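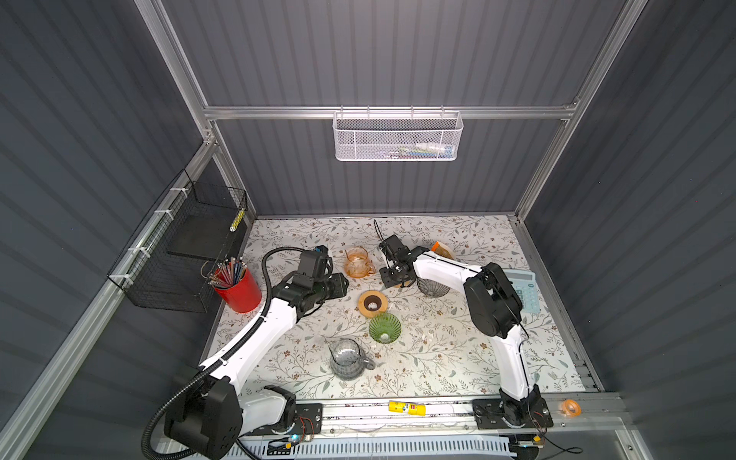 Glass, tape, pens and a calculator on one patterned top.

How to set up a pour-over corner without buying the whole shelf

Every pour-over guide I read before writing this one wanted me to buy a kettle with a neck like a swan and a scale that talks to my phone. I'm not convinced. Most of the trouble I've had with coffee at home came from a crowded table and a box of filters I couldn't find.

Updated October 2021, after a reader asked whether the Haslam method (four pours, long waits) is worth it. My answer is further down.

What you need

A carafe, a cone dripper that fits it, paper filters, ground coffee and something to drink from. The Getance starter set adds a bamboo stirrer and a cleaning brush. You own a spoon and a sponge already.

Step 1. Clear the middle

Push everything that isn't coffee to the sides. You need enough flat space for the carafe and your pouring hand. Things you use less often can hang in a basket, which frees up more room than any "coffee station" I've seen sold.
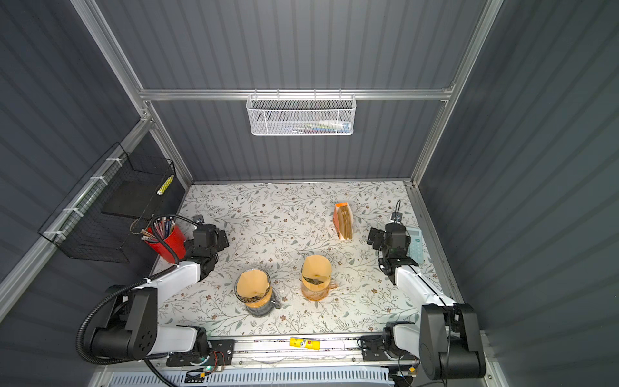 Two carafes with cone drippers, filter pack behind them.

Step 2. Seat the filter

Fold the paper along its seam, open it and press it into the cone. Rinse it with hot water and tip the water out. People claim they can taste an unrinsed filter. I tried it blind in June and got it wrong more often than right, but rinsing also warms the glass, so I still do it.

Step 3. Measure

I use 30 grams of coffee to 480 of water. If you don't have a scale, level spoonfuls are fine as long as you use the same spoon every morning. Do the ratio on a calculator once, write it on tape and stick it inside a cupboard door. 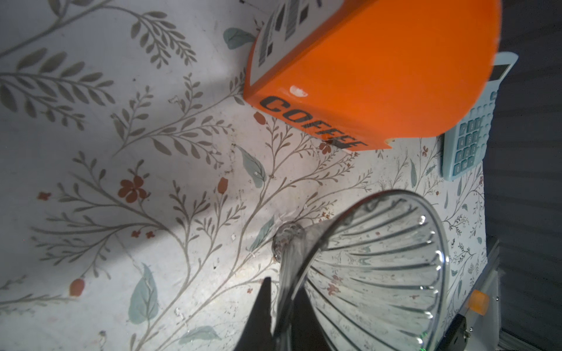 Coffee box, calculator and a ribbed glass within reach of each other.

Step 4. Pour

Wet the grounds and wait 30 seconds. Pour the rest in 2 goes, slowly, starting in the center and working outward. Stop before the water reaches the rim of the paper.

As for Haslam, I gave it a fair try and the cup was slightly stronger. It was also cooler, and I'd been standing there a lot longer. Use a finer grind if you want stronger coffee. 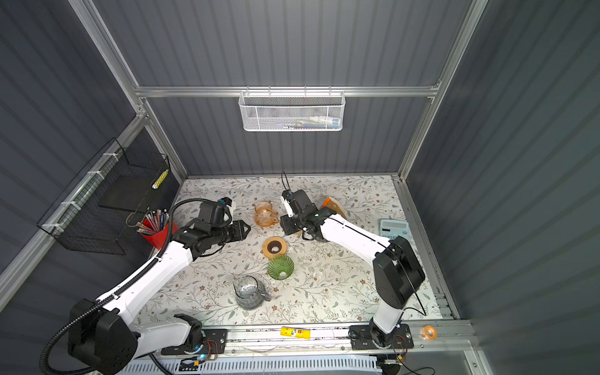 Step 5. Clean up right away

Lift the paper out with the grounds in it and rinse the dripper before the oils dry on. Meltix descaling powder says it's suitable for carafes. So is dish soap, for much less. Ribbed and textured glass needs a soft brush, because a sponge skips the grooves.

Leave the dripper upside down to drain and put the filters back where you'll see them tomorrow.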